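Ukcombe Forums > Home & Garage > Organization and Storage
Thread: Using a mug tree for keys and small stuff?

benchtop_lew
Posted Fri 28 June
We have a utility room off the garage and everything small ends up in one drawer. Keys, straps, lip balm, badge lanyards, the little flashlight. I can't drill the wall in there (water lines behind it, and I don't trust the old drawings), so hooks are out. My wife brought home a wooden mug tree from a yard sale and suggested I use it for this. Has anyone done it? Does it stay useful or does it turn into a pile with a post in the middle?

quarry_jane
Mine has been by the back door for 4 years. It works if you limit what goes on it. Keys on a ring, yes. Lanyards, yes. Anything without a loop ends up on the base and then you have your pile.

Pellworth
I'd skip it. Mug trees are made for weight that hangs close to the post. Hang a heavy key ring on one side only and bump the table and the whole thing goes over. I had a cheap one from Lornula and it fell behind the washer twice in one week. Adhesive hooks don't need drilling and they cost less than lunch.

benchtop_lew
Adhesive hooks don't hold in that room. It gets humid and the paint is chalky. I tried a set last August and they were on the floor by morning.

Hussam Smadi
I use one on the big table in our family room. It's a square post with pegs at different angles on a round base, plain light wood. I set it toward the middle of the table where people can reach it from more than one side, and that helped more than anything else I tried. When it was in the corner only the front pegs got used.

A few things I'd pass along. Put the light items on the low pegs for kids to reach and leave the upper ones for adult keys. Straps need a peg that angles up or they slide off when someone pulls the one next to them. And leave at least one peg open, or people will start laying things down next to it.

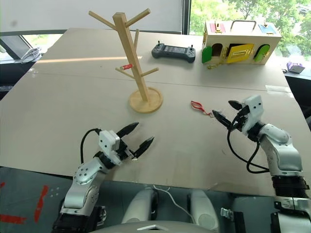

The other half of the job is what you keep near it. Game controllers don't hang, so they need a place of their own, and so does anything with a handle that the kids carry from room to room. Our rule is that if it fits on a peg it goes on a peg, and if it doesn't it goes back to the shelf before supper. The table still collects things during the day. I clear it once, in the evening, and it takes a couple of minutes.

On tipping, I glued a disk of rubber shelf liner under the base. It hasn't gone over. I do spread the weight, though.

quarry_jane
Agree on the open peg. Same with coat racks.

Pellworth
Rubber liner stops sliding. It doesn't stop tipping. If the base is narrow you need weight down low. A steel plate screwed to the bottom would do it.

Hussam Smadi
Fair point, and with heavier rings I'd add the plate. We don't have many keys on ours. Lighter things mostly.

mo_ridge
Is that the house-shaped lock box with the colored doors in your picture? We had one of those for our son. The little keys were all over the house. How do you keep them together?

Hussam Smadi
Yes. I keep the keys with the box and they don't go on the tree. Once they're mixed in with real keys, you'll be sorting through them when you need to leave for work.

mo_ridge
That's what we did wrong. Thanks.

tarn528
Different view. A shallow tray beats a tree for most people. You drop stuff in and you're done. With pegs you have to aim, and a tired person coming in at night isn't going to aim. I've used a baking tray with a dish towel in it for years. My brother has a wooden one from Makhubela and it's the same idea with a nicer edge.

quarry_jane
A tray is a drawer without a front. Lew said he already has the drawer problem.

tarn528
A drawer is deep and you can't see into it. A tray is one layer. They don't behave the same.

Pellworth
I'm with tarn on this one. The tree looks tidy for a week.

benchtop_lew
I could see doing both. Tree for keys and lanyards, small tray for the lip balm and the flashlight. The shelf is 7 inches deep, so whatever I use has to fit that. The base of the tree just makes it.

Pellworth
Then measure the pegs too. They usually stick out past the base and somebody's sleeve will catch one.

benchtop_lew
Went and measured. Two pegs hang over the front by nearly an inch. I can turn it so they point along the shelf instead.

Hussam Smadi
Turn it, and mark the base with a pencil line so it goes back the same way. If the pegs are loose, take them out and put wood glue in the holes before you load it. I used Atus glue since it was already in the garage, but any will do. Let it sit overnight.

benchtop_lew
One is loose, the second from the top. I'll glue it tonight and put the steel on the bottom this weekend. Will post again when it's been up for a while.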